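How to Make a Paper Lantern on Sticks That Doesn't Fall Apart
Updated September 22, 2025

Most instructions for these lanterns promise ten minutes and no mess. I have my doubts about both.
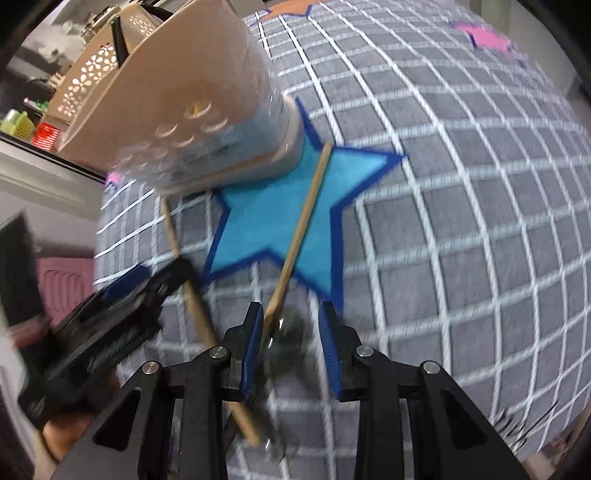 According to one reader's comment on the first version of this page, the cut-outs are a waste of time, a plain paper tube throws just as much light, and anyone who says otherwise is selling a craft knife. Fair enough on the light. A plain tube is brighter. But it also looks like a plain tube, and if that's all you want you can skip steps 2 and 3 and be finished before your coffee gets cold.

For everyone else, the long version.

What you need

One sheet of beige or cream paper, heavier than printer paper
A strip of clear plastic, cut from packaging or a cheap report cover
Two thin wooden sticks, the smooth kind
A small scrap of yellow paper, if you want some color behind the holes
Craft knife, cutting mat, pencil, ruler
Clear tape and white glue
A small battery light (do not use a candle, whatever the pretty blog photos show)

You can buy all of this as a kit. I tried the one from Pleronex and the paper was 300 gsm, which sounds like quality until you try to bend it into a curve and it creases down the middle. Thinner is better. The sticks in that kit were fine. The glue wasn't.

1. Cut and mark the paper

Cut a strip long enough to wrap into the width you want plus a little overlap. Mine is 6 inches tall. Pencil a line across it lightly, above the middle, for the row of cut-outs. Leave the bottom part alone. You will want solid paper there for the plastic and the sticks.

If you want a cup shape with sloping sides, you need to cut the strip as a shallow arc. Plenty of templates will tell you a straight strip can be "eased" into a cone. It can't. It buckles.

2. Cut the crescents

Draw your crescents along the line, all facing the same way. Trace around a bottle cap, shift the cap a little, trace again. Keep a good gap between them. The thin bridges of paper are what tear, and they always tear on the last one.

Cut the inside curve first, then the outside. Turn the paper and keep the knife still as far as you can. Scissors are often recommended for children, and I have yet to see a child get a clean crescent out of scissors, so do this part for them or use a shaped punch.

I cut 7 on the first attempt and hated the spacing. Measure the gaps before you start. It's dull and it works.

3. Add the yellow scraps

Glue small yellow pieces to the inside of the paper so they show through one or two openings. Fill every opening and the whole thing gets dark. Let the glue dry flat before going on. I have seen a hair dryer suggested for this, and all I got was curled paper.

4. Wrap and close

Roll the paper into shape with the overlap at the back. Hold it with two strips of clear tape on the inside, then run a thin line of glue under the loose edge. Glue alone is supposed to be enough. It is, for an evening.

Now wrap the clear plastic around the lower part and tape it where the paper seam is. This stiffens the bottom edge and saves it from fingers. It will be shiny and it will show. If that bothers you, put the plastic inside instead, though it's harder to get smooth.

5. Attach the sticks

Every guide has its own opinion here - mostly wrong, I think. One stick lets the lantern spin. Two sticks set apart at the base hold it steady, and you can bring the lower ends together to make a handle.

Tape each stick to the inside of the lower band, over the plastic if you put it there. Press hard along the length of the tape. Then pinch the free ends together and bind them with a folded bit of leftover plastic and more tape. Glue doesn't grip plastic well, so don't bother with it for this joint.

Test it over a carpet or a rug before you put the light in. Lift it by the handle and tip it slowly to each side. If the lantern sags, your sticks are too long. Trim an inch and try again.

6. Put the light in

Stick the light to a disc of card and tape the disc across the bottom opening, with the switch facing down so you can reach it. Keep it light. The big lights with three batteries will pull the base out of shape by bedtime.

Storing it

Flat storage is a myth once the seam is glued. Stuff the inside with tissue and stand it in a box, sticks up. I made mine in January and the paper has faded a little near the top. The tape has yellowed more than the paper has. I'm told there's tape that won't do that, and I'll believe it when I've had a roll for a year.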